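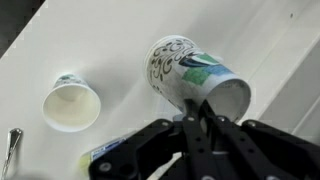 Dencombe, August

OK, writing down the cup handling rules before we all forget what we agreed on (looking at you, Stellan Torvik, since you missed the morning and still have to run the late shift!).

Rule one, and I'm pretty attached to it: the gripper doesn't touch any part of a cup that a person is going to drink from. One finger inside the rim is fine for practice cups, and those go in the trash at the end of the session, every single one. If it's for somebody to drink, we grip the outer wall, low, or we don't grip at all. The Flonura checklist has this down as a "preference" and I'd like it changed to a "must" before the next revision.

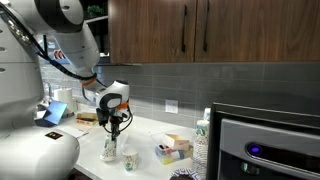

Speed next. I've been running the arm at 7 on the Wada scale near the counter and 8 is the cap, no exceptions, even when you're bored and the thing feels slow (it does feel slow, I know). Hand on the stop button any time the wrist is under the upper cabinets. And please log the closing force every time you change it! I found 427 in the settings this morning with no note, and I still don't know who put it there or why. I set it back to 600 and wrote that down like a civilized person.
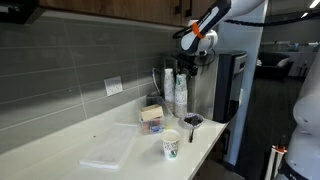
The keep-out zone needs sorting too. Staltthorpe's draft only covers the floor, and I want it to cover the countertop as well, with tape we can all see. My vote is that anything open and spillable stays outside the arm's path, so a bowl with a stirrer or spoon handle sticking out of it, like the one by the cup stacks, gets moved before the arm comes down to the coffee brewer. Same goes for a single cup sitting near the front of the counter. Still need to decide who signs off on the tape. I'll bring the roll tomorrow.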